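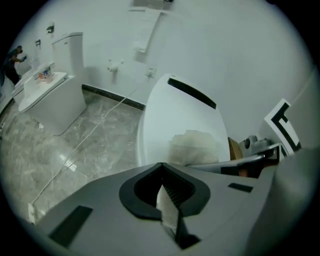 Folie 1 – Begrüßung

Hallo zusammen, schön, dass so viele nach der Mittagspause wiedergekommen sind! Ich erzähle euch heute, wie wir einem Roboter Handgriffe im Bad beibringen, und zwar ganz altmodisch: vormachen. Das Projekt heißt bei uns Tambunan, und ich mache das zusammen mit Nawal Bouzid und Sutrisno Ong. (Nawal winken lassen, sie sitzt hinten.)

Folie 2 – Wo wir aufnehmen

Weiße Toiletten, weiße Wände, marmorierter Fliesenboden mit ordentlich Spiegelungen. Wer von euch mit Kamerabildern arbeitet, stöhnt jetzt schon. Auf dem geschlossenen Deckel liegt ein zerknülltes, dünnes Papiertuch, weiß auf weiß. Daneben läuft noch ein weißes Kabel von der Steckdose quer über den Boden. Ich finde das großartig, so sieht es eben auch später beim Einsatz aus!

Kurz auf den Marker rechts an der Wand zeigen, das schwarz-weiße Muster. Zu Markern kommt gleich eine Frage, die kommt immer.

Folie 3 – Handgreifer oder Fernsteuerung?

Angefangen haben wir im April mit Fernsteuerung. Radu Toma saß am Pult und brauchte für einmal Tuch aufnehmen und weglegen so lange, dass ich mir nebenher einen Kaffee holen konnte. Mit dem Handgreifer geht das viel flotter, man spürt ja selbst, wann man aufsetzt. Dafür macht man Bewegungen, die der Arm nachher gar nicht schafft – das Handgelenk ist einfach zu gelenkig. Wir haben 587 Vorführungen aufgenommen und 107 davon wieder rausgeworfen, meistens genau deswegen.

(Hier langsamer reden, die Zahlen stehen nicht auf der Folie.)

Folie 4 – Was ich beim Vormachen gelernt hab

Nicht hetzen. Vor dem Zugreifen einen Moment über dem Tuch stehen bleiben, damit die Kamera es sieht. Und wer vormacht, darf ruhig mal danebengreifen und es dann korrigieren, solche Aufnahmen behalten wir inzwischen gern. Sulastri Tjoa wollte anfangs nur saubere Durchläufe, darüber haben wir lange gestritten. Wir wechseln uns zu sechst ab, jeder greift ein bisschen anders.

Folie 5 – Video

Zwei Durchläufe zeigen, den zweiten ohne Ton. Falls der Beamer zickt: Do-yoon Ok hat die Datei auch auf dem Stick.

Danach Fragen. Die Aufnahmeliste schicke ich bis 25. Juni an alle, die sich eingetragen haben.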